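Visit report: Mastalden branch archive, May

The archive of the former Mastalden ceasefire monitoring mission occupies the ground floor of a municipal building in Tuvutcombe. Access is by appointment. I arrived at 9 a.m. and was given a reader's card, a locker key and a desk by the north wall. Laptops are allowed, scanners are not.

The holdings run to 968 boxes. They cover the monitoring period from the signing of the interim agreement to the withdrawal of the last field office. The boxes are arranged by sector and then by month, with one exception: Sector 7 was filed by checkpoint, and its finding aid uses the old checkpoint numbers. A concordance is kept at the issue desk and has to be requested separately.

I asked for the incident logs first. Each entry gives a time, a grid reference, the reporting party and a code for the type of violation. The codes changed once, during the second year, when "obstruction of movement" was split into permanent and temporary closures. Anyone comparing the two years needs to merge the later codes before doing any totals. The annual summaries issued by the mission did not do this, and the drop they show in the second year is partly a filing effect.

The annexes to the agreement are held in a separate series. Annex C, on the phased return of land, exists in three drafts. The first sets a deadline for each phase. The second makes the deadlines subject to a joint security review. The signed text keeps the review and drops the deadlines – a change that the covering letter describes as editorial.

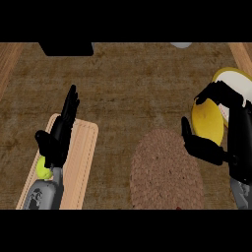 Keith Rowbotham remarked, over the drafts, that the covering letter should be read alongside the minutes of the preceding session, where the removal of the deadlines was raised twice and deferred both times. He also thought the third draft had been typed before that session ended, judging by the reference number.

The minutes are in the Oakley deposit, a smaller collection of 32 folders transferred from a private law office. Most are carbon copies and the last page of several is missing. The folder for the preceding session is complete. It records the two deferrals and gives no vote.

Two series remain closed: the complaints submitted by residents and the correspondence with the Trumard liaison office. The complaints are being redacted. For the liaison files, the desk could give no opening date.

Copies are made by staff and collected the next morning. Requests go in before 3 p.m. on the yellow form – one form per box.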